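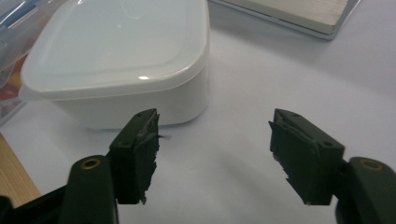 Fothergill Yard Notes - Issue 51, p. 3

December
By Clive Mapplebeck
905 shares | 6 comments

Tack Room and Wash Room: Maintenance for Group Riding Equipment

These notes cover equipment that passes between many riders in a week: shared helmets, grooming kits, saddle pads, bridles and clippers. Privately owned tack sees less wear and can go longer between jobs.

Saddle pads

Brush off hair outdoors with a stiff dandy brush before the pad goes near a washing machine. A rubber curry comb lifts what the brush leaves. Hair that reaches the drum ends up in the pump filter, so check the filter after every second load during shedding season.

Wash cold with a plain unscented detergent at half the quantity given for clothes. Leave out fabric softener; it coats the fibers and the pad stops wicking. Run a second rinse. Close all hook-and-loop straps first, or put the pad in a zip-up mesh bag.

Dry flat over two parallel rails. A single rail leaves a crease along the spine, and quilted pads keep that crease. Fleece can be brushed up with a slicker brush once it is dry. Do not tumble dry anything with a foam insert.

Grooming kits

Issue one kit per horse and label it with the horse's name, on the box and on each brush. Paint marker on a wooden back lasts one season. A strip of colored electrical tape lasts less than that but can be replaced in a minute.

Washing brushes:
- Comb out hair with a metal mane comb.
- Swish the bristles in warm water with a little dish soap. Keep wooden backs and leather hand straps above the waterline.
- Rinse, shake, and stand bristle side down on a rack.
- Leave overnight. Do not return damp brushes to a closed box.

If any horse in the group has a skin complaint, take its kit out of circulation and use a disinfectant sold for the purpose, at the strength and contact time on its label. Eero Kettunen, who looks after our stores, keeps a red bucket for these kits and no other use.

Shared helmets

Removable liners should be hand washed and air dried. Wipe the shell and harness with a damp cloth and mild soap. Solvents, bleach and aerosol cleaners can damage the shell without leaving a mark, so keep them off the same shelf.

Store helmets on pegs or open shelving, out of direct sun and away from heaters. The trunk of a car in summer is not storage. Write the purchase date inside each one on a cloth label, and retire any helmet that has been in a fall or dropped onto a hard floor, whatever it looks like.

Sizing goes faster with a cloth tape measure hung on the same wall. Measure just above the eyebrows and sort the pegs by size from left to right.

Bridles and other leather

Daily: wipe off sweat with a damp sponge. The bit gets plain water only.

Monthly: take the bridle fully apart, clean with glycerin soap on a nearly dry sponge, and leave it for 60 minutes before conditioning. Use a thin coat. Too much oil softens the stitching holes, and reins in particular become slippery. Wooden toothpicks clear soap out of buckle holes.

Check these points for cracks while the bridle is in pieces:
- the fold where the cheekpiece meets the bit
- the rein ends
- the top of the headpiece

Bend the leather with the outer side facing out. Fine surface lines are acceptable. A crack that opens under the thumb is not, and the part should be replaced.

Mold shows up first in the creases of unused bridles. Wipe it off outdoors, let the leather dry at room temperature, and increase airflow before rehanging.

Clippers

Ours run at 3,000 strokes per minute and need oil more often than people expect - every ten minutes or so of cutting. Put a drop on each rail and several across the teeth, run for a few seconds, and wipe off the excess. Feel the blades with the back of the hand at each stop. If they are uncomfortable to touch, switch off and wait.

Reduce tension before storage. Send blades for sharpening in matched pairs, wrapped together in oiled paper.

Share this page | Comments (6)
Contact Fothergill Yard Notes | All rights reserved | Back to top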